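Subject: Re: [robotclub-l] Two-arm table, where we are before the Erkmont day
Date: 5/7/18 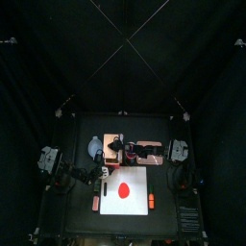
I said in March that I would write up the two-arm table once it was in a state where other people could use it. It is close enough now, so this covers the setup, the tasks we have settled on, the rules for booking it, and then the questions that came in over the weekend. If you only care about the Erkmont demo, skip to the last part.

The tasks first, as that is what most of the mail has been about. We are keeping to things that fit on the tabletop and can be put back by hand in under a minute. The ones we are working on are:

Drawing. Pick up the marker, make a stroke on the paper, put the marker down again beside the sheet. The other arm is free to hold the paper still, and the teams that use it that way do better.

Erasing and tidying. Eraser into the bowl, bowl moved to the side. This is the easiest one and new members should start with it.

Sorting. Small objects go either into the wooden box or onto the pink tray. The carrot goes in the box, upright if you can manage it. Nobody has to do it upright to pass.

Handoff. One arm picks up an object, the other takes it, and it ends up on the opposite side from where it started. The carrot is fine for this. The eraser is harder than it looks, as there is very little left to hold once the first gripper has it.

Wires. This is the open one. Separate one colored wire from the tangle and lay it down by itself. There is no time limit and no partial credit. Two teams have tried it and neither wants to present it yet.

For each task a run starts with both arms parked in the rest pose and ends the same way. If an arm is not back in its rest pose the run is not finished, even when the object is where it should be. We had an argument about this at the last meeting and I am writing down what was agreed so we don't have it again.

On recorded runs: we have 158 so far that I would call clean, and the target we set ourselves is 300 by the end of the term. Clean means the run started right, ended right, and no hand went onto the table in between. Please stop deleting the bad ones. Move them to the folder called "rejected" and put a line in the log saying what went wrong. The gripper closing early is a different problem from the object being out of reach, and we can't tell which is more common if half the failures are gone.

Now the quoted message, which had most of the questions in one place. I have answered underneath each part.

> I joined the list late and I'm trying to catch up before my team's
> first slot. Is there a reason the cell is closed in with black cloth?
> The old table was out in the open and it was a lot easier to see what
> was going on from the bench.

Light, mainly. On the old table the same run looked different before lunch and after lunch, and the object finder we wrote would lose the bowl every time the sun came round. With the fabric up and our own lights on, the settings hold from one session to the next. I agree that it is harder to watch. Use the monitor on the bench, and please don't pin the cloth back to get a better view and then leave it like that. It was left pinned back twice last month, and the team after you spent part of their slot working out why their thresholds were off.

> Are we allowed to swap in our own objects? We have some blocks that
> we printed and they have flat sides, so they would be a lot easier to
> grab than the stuff that's there now.

For practice, yes. For recorded runs, no. The object set is fixed until the term ends, and part of the point is that the things on it are not all easy. If your blocks are good, bring them to the planning meeting and we can talk about adding them in the fall. The same goes for the Plumeo foam fingertips that somebody asked about. They do grip better, but then your runs can't be compared with anybody else's.

> Our code is in Python and we're using the Votetti library from last
> year's class. Does it still work with both arms or do we have to
> start over?

It works, with one change. The version from last year assumes a single arm and sends every command to whichever one answers first. You need to pass the side, left or right, with each call. There is a patched copy in the shared directory, in the folder marked two_arm. Use that one and do not patch your own, because we have had three different patches going around and one of them had the sides reversed.

Left and right mean as seen from the front of the table, standing at the near edge. Put this at the top of your code as a comment.

> What happens if the arms hit each other? I assume there is something
> in the software that stops it.

There is less than you would hope. The patched library refuses a move if the two grippers would end up within a set distance of each other, but it only checks the end point. It does not check the path, and it does not check the links at all. So if one arm is stretched across the back of the table and you bring the other one over the top of it, nothing will stop you except the stop button. Run at the slow speed setting until you have seen the whole motion through. One person runs the code and one person keeps a hand near the stop button, and the second person does not also take notes.

We would like somebody to write a proper path check. It would make a good project for a pair who know some geometry and don't mind testing. Reply to the list if you want it.

> Last one. How long is a slot, and do we need to reserve it, or can we
> just come in?

You need to reserve it. The sheet is on the door and the same sheet is on the club page, but the one on the door is the one that counts. Teams are limited to 4 people inside the cloth area, and two is better. Leave time at the end of your slot to put things back and fill in the log.

That is the end of the quoted part. Some general notes on looking after the table.

Power up the arms one at a time and wait for the first to finish before you start the second. If you switch both on together, one of them sometimes comes up without finding its zero and then drives to the wrong place on the first move. It may look normal until then.

Check the cables along the arm links before you start. They should have enough slack for the elbow to straighten out. If one looks tight, don't run, and leave a note on the door. I would sooner lose an afternoon than a cable, as the last one took seven weeks to replace.

The overhead lines are not to be used for hanging anything. Somebody should put a sign on one.

Use a fresh sheet of paper for every drawing run. The sheets with the red oval are printed from the file in the shared directory. Print at full size with scaling turned off. There was a stack printed slightly too small, and I have thrown it away, but if you have some in your bag please do the same.

Cap the marker when you are done with it. For recorded runs the cap comes off before the run and stays off the table.

Keep drinks outside the cloth.

On the write-ups, which are due to the list before the demo: one page is enough. I want to know what you tried, how many runs you made, what share of them were clean, and what you would change. Put your code in the shared directory and give the path. If you borrowed somebody else's grasp routine, say whose. Most teams did, and there is nothing wrong with that, but the Rimkutė award is given for original work and the judges will ask.

The team that has been training a model from recorded runs should write up what they have, even if it only does the bowl. They have asked for more data with the bowl started in different places, and I think we should help with that. If you have a slot this month and finish early, please do a few bowl runs and change the starting position each time. Anywhere on the left half of the table is fine. Write the position in the log, near or far and how far in from the edge – a rough measure with the ruler is good enough.

Finally, the Erkmont day. We have a place in the hall and we have been told that there is power but not much room. The table will not fit through the side door with the arms on, so the arms come off the night before and go back on in the morning. I need people for both. Taking them off is quick. Putting them back means redoing the calibration, and I need at least one person there who has done it before and one who wants to learn.

We will show the sorting task and the handoff, and the drawing task if it is behaving. We will not show the wires. Visitors will want to put their own things on the table, and the answer is no while the arms are powered. If they want to try it themselves, we will have the small trainer arm on a separate desk, with the speed turned down.

The cloth comes with us. The hall has big windows and I don't want to find out on the morning what that does to the thresholds. We can leave the front open for people to see in, so if your code depends on the light, book a slot beforehand and test it with the front open and the room lights on.

Still needed:

A cart that can take the weight of the table frame
Two long extension cords, the heavy kind
Spare markers, thin, black
Somebody with a key to the side door

Reply to the list and not to me, so that everyone can see what has been covered.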